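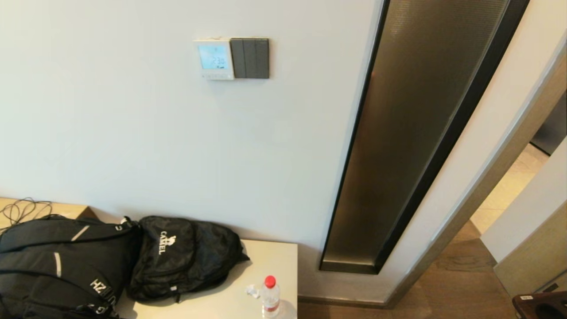 Thermostat says 23, my feet disagree

Asked by magdy_ah, 30/03/2008
Category: Heating and Cooling > Controls

We moved into a rented apartment in August and the living room has one of those wall thermostats with the blue screen, jammed right up against a dark gray three-way light switch. It reads 23.0 (Celsius, the building came that way and I have made my peace with it). It reads 23.0 in the morning. It reads 23.0 when I come home. I put it up to 25 once and an hour later it said 23.0, with what I took to be a certain smugness.

Meanwhile, at the other end of the room, on the couch, I am wearing a hat.

Things I've tried: pushing every button in the strip under the screen, holding down every button under the screen, and asking the building office, who told me it was "a Drolura" and seemed to feel that settled it. There's no manual. Is the thermostat broken, is it showing me the set temperature instead of the real one, or is the hallway door to blame? The door is in the same corner and my wife likes it open. I'd rather the answer wasn't the door.

Magdy Abdel Hamid

3 answers

chala_fan_44
mine does this too. i turned it off and on and it was fine for 2 days. maybe it needs batteries? good luck

Kedir Ambaye (Top Helper, Heating)
I put in thermostats for a living, though I've only met a handful of Droluras. Check these in order.

First, what the number means. A lot of wall units show the room temperature until you touch an arrow, then show the setpoint for a few seconds. Some installers flip that in the setup menu so the screen always shows the setpoint. Press the up arrow once and watch. If the number goes straight to 23.5 and stays there, you've been looking at the setpoint all winter. If it flashes something else and drops back to 23.0, that's the reading.

You say you set it to 25 and it went back by itself. That sounds to me like a schedule. There's usually a little clock or a hand among the icons next to the number. Clock means it's following the program, and it'll throw away whatever you asked for at the next time slot. Put it in manual before you test anything else.

Second, get a cheap thermometer, hang it next to the thermostat for 30 minutes, then move it to the couch for 30 more. If it matches at the wall and drops at the couch, the thermostat is fine and the room isn't. Don't lay it on top of the thermostat, they give off a bit of warmth of their own.

Third, the switches. If any of them is a dimmer it can get warm enough to fool a sensor sitting right beside it. Plain on/off rockers don't normally do it. Leave the lights off for an evening and see if anything changes. Don't take the plate off to look, it's a rental and there's mains behind it.

Last, and I'm sorry, the door. Close it for one evening. Warm air from a hallway going past a thermostat will keep it happy while the far end of the room goes cold.

arkstead_tenant
Kedir's answer is good. I'd add that in my old building the office could lock the range, and no amount of poking would get past it. Ask them if there's an installer code. They charged my neighbor $400 for a "heating assessment" and then typed in four digits, so get the price first.

Comment from magdy_ah
It was the clock icon. Now on manual. Thermometer says 23 at the wall and 19 on the couch, so the thermostat is innocent and I owe it an apology. Door test is tonight, pending negotiations.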